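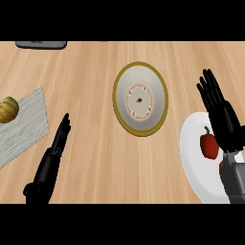 Flelum: a word list of kitchen complaints

Version of Jul 12, 2021

Flelum holds 3786 short complaints about home cooking, taken from the letters page of the Trorkatville community newsletter. Each row has the complaint, the dish at fault and a heat score from 1 to 5, where 5 means the writer used capital letters.

Files

complaints.csv – the main table
dishes.csv – 134 dish names, with spellings merged where we could bear to
dropped.csv – 55 rows removed for being about parking

Known problems

Almost 600 rows concern meatloaf. We tried balancing the set and ended up with a great deal of soup, so the meatloaf is back. "Casserole" and "hot dish" remain separate after a long argument. Sarcasm is not labeled, and "lovely gravy" should be handled with care.

Scores were given by two readers at Boonyarit, one of whom likes cilantro. Where they disagreed, the lower score stands.

Use

Free for any purpose, with credit to Zevemen. Please don't use it to plan a dinner. Corrections are welcome – the next update is due in February.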